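Paid by the Shift, Scheduled by the Hour

2025-12-18

In the warehouse belt outside Sinaga, the weekly schedule used to go up on a corkboard by the time clock on Friday afternoon. Workers took a picture of it and planned their week. At most of the larger sites the board is gone. Shifts now arrive by phone, sometimes the night before and sometimes the same morning.

Stovura, a parcel and storage company with 2,729 employees across the region, moved to on-demand scheduling last spring. Managers there say customer orders are harder to predict than they were, and that sending people home early costs less than paying them to wait. Workers say the cost has moved to them. A packer who is called in at 5 a.m. still has to find someone to watch the kids, and a packer who is sent home at 10 has already paid for the bus.

The question now in front of state lawmakers is how much notice an employer should have to give. A bill due for a hearing in the new year would require 8 days' notice of a posted shift at any company with more than 265 employees. A change made after that would carry one hour of extra pay. The bill would also give workers the right to turn down a late shift without being written up.

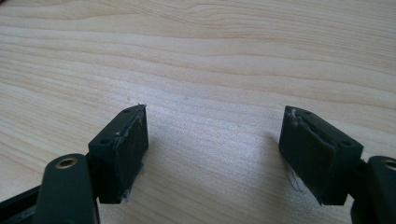
Gripper fingers over a light wood tabletop.

Business groups want the threshold raised to 1,000 employees. Minuvov, a food packing firm in Erano, falls between the two numbers and would be covered under one version and exempt under the other. The company says it already posts shifts a week ahead and could live with either, though it objects to the extra pay when a change is caused by weather or a late truck.

Union organizers are less worried about the threshold than about enforcement. The labor department's Erano office handles wage complaints for three counties, and a dispute over a missed shift can take months to settle. By then many of the people who filed have left for another job. Organizers want fines paid directly to the worker, with a deadline for a decision.

There is also the matter of temp agencies. The current draft counts only workers on a company's own payroll, so a site staffed mainly through an agency could stay under the limit. An amendment to count agency workers was offered in December and held over without a vote.

For now, workers at Stovura check their phones before bed and again when they wake up. The hearing date has not been posted.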